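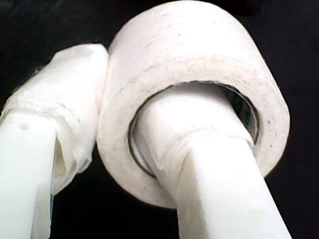
Stage > Features > New writing

A lighthouse, a wedding and a very long night: Tumlow comes to the Proltavo

5 Sep 2022
By Olaia Miranda

I first read Tumlow on a train, in one sitting, and missed my stop. It's a play for seven actors set over a single night on an island with one road, one pub and a lighthouse that is due to be switched off in the morning. A wedding party has been stranded there by bad weather. The groom is missing, the bride is oddly cheerful about it, and her grandmother has started telling a story that she refuses to finish until everybody sits down and listens.

That story is the play, or most of it. By the interval you've stopped wondering where the groom has got to and started worrying about a fishing boat called the Mathew, which went out of the harbour before any of the younger characters were born. By the end the two strands have met in a way I didn't see coming, even though (I went back and checked) the clue is sitting there in the fourth line.

It opens at the Proltavo this month after a short try-out run in August, when it played for ten nights in a church hall to people who had mostly come in out of the rain. I was there for two of them. On the first I laughed so loudly at the best man's speech that a woman in front turned round, and then she started laughing as well, and neither of us heard the next page of dialogue.

Seven voices, one room

The company is Pustum, and if you've followed them over the past few years you'll know what to expect from the acting, at least. They are wonderful talkers. They overlap, interrupt, mutter asides into their coats and somehow every word still lands. Earlier shows kept them close to the audience, sometimes close enough to borrow your programme. The Proltavo is a different proposition with its 500 seats and its deep, old-fashioned stage, and I'll admit I was nervous about the move.

Watching a rehearsal last week put my mind at rest. The director has pushed the whole pub right down to the front, so the bar runs nearly the width of the stage and the actors lean across it towards the stalls. Behind it there's a great stretch of dark space, and for the first act you barely notice it's there. Then the pub door opens, the wind comes in, and you realise how much night these people have got at their backs.

The grandmother's long speech now happens on the edge of all that darkness. In the church hall she told it from an armchair. At the Proltavo she gets up halfway through, walks slowly away from the light and keeps talking, and you find yourself leaning forward to follow her. It's a simple move and it gave me goosebumps, at eleven in the morning, with somebody eating crisps next to me.

There have been changes to the script too. A cousin has been cut, and her two best jokes have gone to the barman, who needed them. The second act is shorter by a good few pages and feels quicker still. One song has been added, a rowing song, sung very badly by the whole wedding party at the start and then again, much later, by one person alone. I'd happily pay to hear that second version by itself.

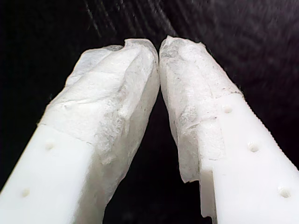 Listening for the weather

What you can't get from the page is the sound. The storm in Tumlow is made almost entirely by the cast, who hum, stamp, drag chairs and breathe together until you would swear the roof was shifting. The church hall had lovely echoes to help them along. In the bigger theatre they've added a few microphones under the floorboards of the pub, so a heel coming down on the wood can be a footstep or a wave hitting the harbour wall, depending on how hard the scene needs it.

They spent days on the lighthouse as well. You never see it. All you get is a slow sweep of light coming in at the window and crossing the faces at the bar, and after a while you start to count the gaps without meaning to. The characters do the same. There's a moment in the second act when the beam arrives a beat late and every head on stage comes up at once.

I asked one of the actors how they all manage it together, night after night. She said they'd tried cues, counting and a little nod from the barman, and in the end they just got to know the dark between the sweeps. I wrote that down twice.

If you're going

The play runs for 135 minutes including the interval, which flies by. Get there early if you can, as the wedding guests are already on stage when the doors open and some of the funniest business happens while people are still finding their seats. More than 3,000 tickets had gone before rehearsals moved into the building, and the front stalls are filling fastest, but I'd look hard at the circle. From up there you see the light travel the full length of the bar, and you get a much better view of the door.

Take someone who likes a good story, and a jumper. That wind feels real.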